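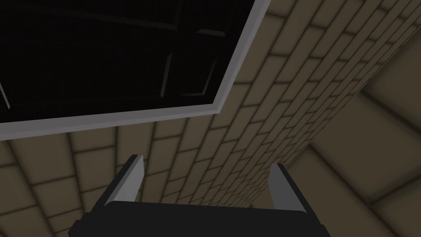

**Hultosa Home Tasks Department – News Release**

**For release Friday, 10 a.m.**

TILLPORT – Robots are still some distance from doing the housework, according to test results published by Hultosa. The company's Home Tasks Department ran a robot arm with a two-finger gripper through 412 attempts at simple household chores in a computer-simulated home. The arm passed two of the 10 chores on the list. It came close on four more and failed the rest.

The tests were run in Kudine, the simulation program that Hultosa uses to try out control software before it goes onto a physical arm. A chore counted as passed only if the arm could finish it from start to end with no help, and could do it again after the objects had been moved to new positions.

The two chores passed were setting a single object down on a flat surface and moving a cup from one end of a table to the other. The four near misses were closing a drawer, stacking two plates, putting a book back on a shelf and clearing one place setting. In each of these the arm finished some attempts and lost others, most often during the last inch of movement.

The chores that failed outright were folding a dish towel, wiping up a spill, loading a dishwasher rack and putting away groceries. Hultosa does not expect to pass any of the four this year. Soft items change shape when they are gripped, and a bag of groceries holds things of many sizes and weights that the arm has not handled before.

Part of the work is done with very plain objects. In one exercise the arm takes hold of a gray stone ball at a dark wooden tabletop, with a marble slab lying next to it. A ball has no handle and no flat side, so the fingers have to meet it at the right height and from both sides. The department uses the exercise to check the grip before moving on to kitchen items.

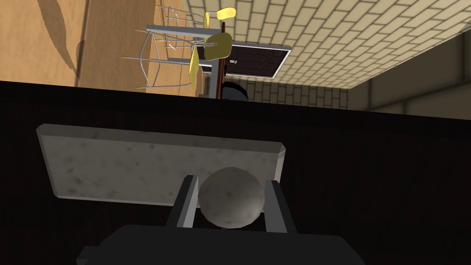
Gareth Goodall said the results should be read by anyone who has been promised a robot housekeeper. "People ask me if it can do the dishes, and the answer is no," he said. "It can pick up one thing and put it down somewhere else. That's useful in a stockroom today. In a family kitchen it saves you very little, and you'd be standing there waiting for it."

Goodall said he would sooner see the industry publish its failures than another video of a robot pouring coffee. He added that speed remains a problem even with the chores that were passed, and that a person clearing the same table would be finished well before the arm.

The picture is better on the shop floor. Bognár, a parts supplier that shares test results with Hultosa, has been trying similar software on bin sorting and shelf restocking. Those jobs repeat the same motions with the same items, and the shelves stay where they are. Bognár has told Hultosa that it plans to keep a worker at each station for now, mainly to deal with dropped or tangled parts.

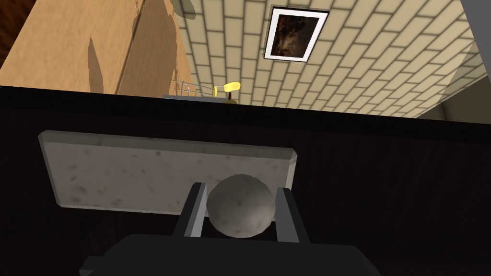
Work on the four near-miss chores continues through May. The department will start with the drawer and the plates, then repeat the full list with the same pass rule so that the two sets of results can be compared. It will also add a clutter test, in which objects that have nothing to do with the chore are left on the work surface.

Results from simulation do not carry over fully to physical machines. Friction, worn finger pads and poor lighting can all cause a grip to fail that worked on screen. Hultosa will repeat the passed chores on a physical arm at its Tillport workshop before making any claim about home use.

The full table of results, including every failed attempt, is available on request from the Home Tasks Department, Hultosa, Tillport.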